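4.2 Sortierhilfen und Selbstauskunft

Die Annahme, offene Behälter im Haushalt verkürzten die Suchzeit, wird in der Ratgeberliteratur gern wiederholt, aber selten geprüft. Auch die Erhebung in Mirow, auf die sich spätere Arbeiten berufen, stützt sie nur schwach. Befragt wurden 112 Haushalte, gemessen wurde nichts. Wer gerade Kisten angeschafft hat, wird kaum angeben, sie seien nutzlos.
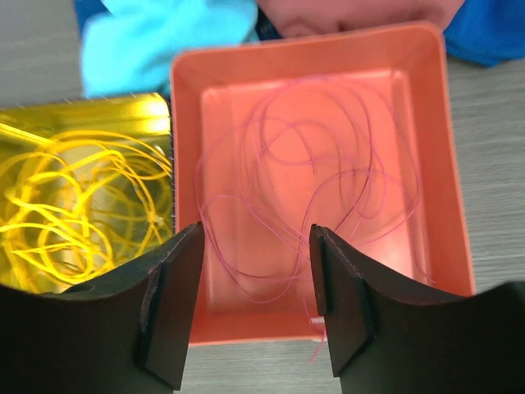
Abb. 2: Zwei offene Kunststoffbehälter und farbige Stoffe auf einer Tischplatte in Holzoptik.

Hinzu kommt die kurze Laufzeit. Nach etwa 14 Tagen endete die Befragung, also zu einem Zeitpunkt, an dem jede neue Ordnung noch funktioniert. Die Nacherhebung im Oktober erreichte nur einen Teil der Haushalte, und über die Gründe des Ausfalls schweigt der Bericht. Dass Sisodia auf dieser Grundlage von einer »stabilen Gewohnheit« spricht, halten wir für voreilig.

Ähnlich zurückhaltend lesen wir die Ergebnisse aus Mesden. Dort wurde zwar die Suchzeit erfasst, allerdings von den Teilnehmenden selbst und ohne Vergleichsgruppe. Ob der Behälter wirkt oder bloß das vorangegangene Aussortieren, bleibt offen.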